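The bin was grey and it was nearly as long as a bath. Archie Gunn had to lean over the rim to reach the bottom, and after 13 years at Ladis his back knew the exact height of it.

Everything soft came here. Scarves, cushion covers, children's pyjamas, things people had ordered in one colour and wanted in another. Nurent sent them, Kestov sent them, and Leckie Street, which was the small depot across the river, sent whatever the other two had refused. Archie's work was to decide what could be sold again.

"You are slow this morning," said Alun Llewellyn from the door.

"I'm thinking."

"Think with your hands."

Archie did not answer. In his left hand he held a cardigan, hand-knitted, with a button that did not match the other buttons. It had no label. No shop had ever sold it. 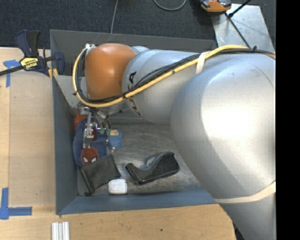

Fiction | Words by ARCHIE'S NEIGHBOUR | Reading time: 2 min

He turned out the pockets, as the rules required. In the right one was a paper folded four times, and on the paper was a shopping list: flour, 6 eggs, candles, ask Mum about the honey.

"Somebody packed the wrong thing," he said.

Alun came over and read the list. He read it for longer than it needed. He was the supervisor, and his favourite word was "textile", which he used also for his own coat.

"No sender?"

"The parcel was opened at Leckie Street. They keep only the contents."

"Then it is rag," said Alun. "Rag goes at 10."

The clock showed 25 minutes to the hour. Archie put the cardigan on the rim and went on with his work – a cushion cover, a dressing gown, a single glove. Each time he bent down, the sleeve touched his cheek. It smelled of a kitchen.

When the rag cart came, he pushed it to the door himself. Alun was standing there, looking at the car park with great attention. His coat was buttoned to the neck, although it was June, and below the hem of it hung a few centimetres of grey wool.

"Ring Leckie Street," said Alun. "Ask them who in that neighbourhood bakes with honey."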